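Re: [bench-practice] Draft 3, section on powered-down equipment

Hi all,

Sorry for the slow reply, I had the draft printed out and then left it at the Stala site under a pile of drive caddies. Got it back this arvo, so here goes (kettle on, this runs long).

First up, I like it much more than draft 2. It's down to about 3000 words and I can picture somebody reading it at the bench with gloves on. My quibbles are nearly all in clause 19, the one on what has to be true before the gripper goes inside a case. As written, it treats an opened tower the same way as a closed one: mains lead out, press the power button, wait, carry on. Fine for a person with a screwdriver. For an arm doing drive removal with the power supply still sitting in the chassis, I reckon we want a bit more than that. 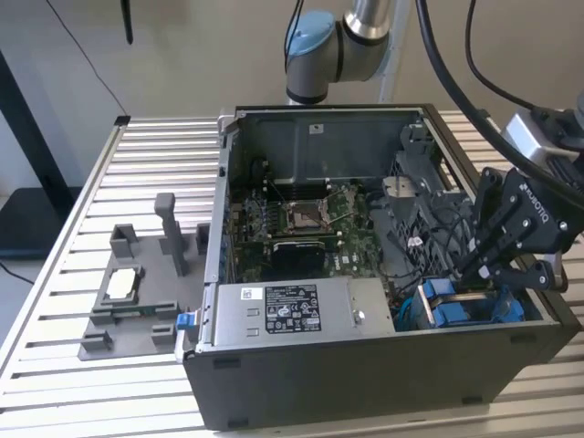 Rafail Politis wrote:
> I don't want clause 19 turning into a training manual. The risk
> assessment already covers stored energy, and every site has its own
> isolation procedure. If we spell out each step we'll be forever
> revising it when somebody buys a different machine. Can we not say
> "isolated in accordance with site procedure" and leave it there?
>
> Same goes for cable handling. I'd call that a quality matter. It
> belongs in the Bornar work instructions, and I'd sooner keep the
> safety document about safety.

Rafail, I'm with you on the first half. Point to the site procedure, yep, no worries. But could we add one sentence saying who confirms it and when? At our place the person who pulls the mains lead is often at the other end of the shed from the person who presses start, and "in accordance with site procedure" lets each of them assume the other one did it. I'd word it like this:

"The operator starting the cycle shall confirm by sight that no mains lead is connected to the unit, at each start and at each restart after a stop."

The restart bit matters most to me! People are very careful at eight in the morning and much less so the fourth time the arm has faulted on the same carrier.

Cable handling is where I disagree, and I'll dig my heels in a little. We went back through our stop log after the Flusa trial. There were 117 protective or operator stops, and 82 of those had a cable written down somewhere in the cause. Snagged on a finger, dragged along with the carrier, lying across the spot where the approach path wanted to go, all sorts. None of it hurt anybody. But every one of those stops ended with a human leaning into the cell to free something, and that's the moment I worry about, far more than anything the arm does while we're all standing back. So I can't see it as only a quality matter.

Have a look at what there is to get around in an ordinary office Dell:
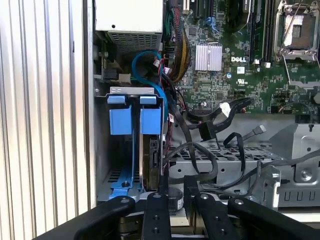 Wrist camera view of the drive carrier, with SATA cables draped over the cage beside it.

What I'd like in the draft is a pre-check before the approach, done by a person or by vision, I don't mind which. Are there cables in the path of the fingers? If so, clear them by hand with the arm in a safe stop, or skip the unit. And please let's say "skip the unit" out loud in the text. Caruso's instructions have it as a proper outcome with its own button, and their operators use it without feeling like they've let the side down. Ours will wrestle with a tower for ten minutes because there's no box on the sheet for giving up on it.

A few smaller ones while I'm here:

Clause 7, "fixture shall be secured". Secured to what, and checked by whom? I'd add "and the unit shall be located so that it cannot shift under the expected pulling force". We get nice solid fixtures for the small parts and then a whole tower just resting on the rails next to them.

Clause 11, hover height. Good to have a defined pause above the work before the fingers go down. Could we make it a required hold the first time a new model comes through, with the operator releasing it?

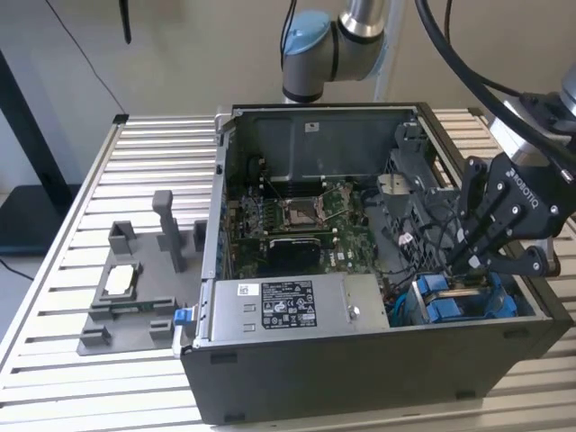 I'd keep that hold for the return move as well, at least until the path out has been run at reduced speed, because a carrier in the fingers makes everything longer and the case walls don't get any further apart. Annex B has a line about payload but says nothing on changed shape, and I think those are separate things.

Clause 14, "trained personnel". Fine, but the colour coding table underneath it doesn't match the one in Annex A. Amber means two different things. Just a typo I suspect.

Rafail, if you're happy for me to have a go at rewording 19, I'll send it to the list as marked-up text and you can hack it about. I can have it done before the September call. Does anybody know if we're still using the old dial-in?

Cheers,
Jo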